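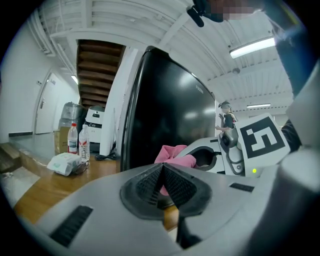 Lohnt es sich 2023 noch, Lesezeichen bei einem eigenen Dienst zu sammeln?
Für alle, die mehr als eine Handvoll Links im Monat aufheben, würde ich sagen: unbedingt, solange der Dienst einen ordentlichen Export hat.

Ich komme darauf, weil Brukum diese Woche angekündigt hat, die kostenlosen Konten auf 1000 Lesezeichen zu begrenzen. Wer drüber liegt, hat 60 Tage Zeit, entweder auszumisten oder zu bezahlen. Danach kann man die alten Links noch lesen, aber keine neuen mehr speichern. Ich habe natürlich sofort nachgesehen und bin bei 838 gelandet. Glück gehabt, vorerst! (Ein guter Teil davon sind allerdings Rezepte, die ich nie kochen werde, und Artikel über Notiz-Apps, die es längst nicht mehr gibt.)

In den Kommentaren unter der Ankündigung geht es ziemlich hoch her. Boglárka Gulyás, die viele von euch noch aus dem alten Dindley-Forum kennen, findet die Grenze völlig in Ordnung und schreibt, sie zahle lieber 2 Euro im Monat als mit ihren Daten. Da bin ich grundsätzlich bei ihr. Geärgert hat mich eher, dass der Hinweis auf die Frist ganz unten in der Mail stand, unter drei Absätzen über das neue Logo. Das Logo ist übrigens schlimm.

Wer jetzt umziehen will: Ich habe am Wochenende Skusuvix ausprobiert. Der Import aus Brukum klappt über die normale HTML-Datei, die Schlagwörter kommen mit, die Ordner leider nicht. Bei mir lagen danach alle Links in einem einzigen großen Haufen, und Umlaute in den Schlagwörtern wurden zu Fragezeichen. Laut Support soll das bald behoben sein, auf ein Datum wollte man sich dort nicht festlegen. Die Suche dagegen ist wirklich flott und findet auch Text aus den gespeicherten Seiten, das konnte Brukum noch nie.

Oliwia Tomaszewski hat mir außerdem geschrieben, dass sie seit Dezember alles selbst hostet, mit dem kleinen Paket von Ó Briain. Sie schwört darauf, gibt aber zu, dass die Einrichtung einen ganzen Abend gefressen hat. Mir fehlt dafür gerade die Geduld, aber falls jemand von euch das auch so macht, erzählt mal! Besonders interessiert mich, wie ihr das mit den Backups haltet und ob die Handy-App inzwischen brauchbar ist.

Bis dahin bleibe ich bei Brukum und werfe die Rezepte raus.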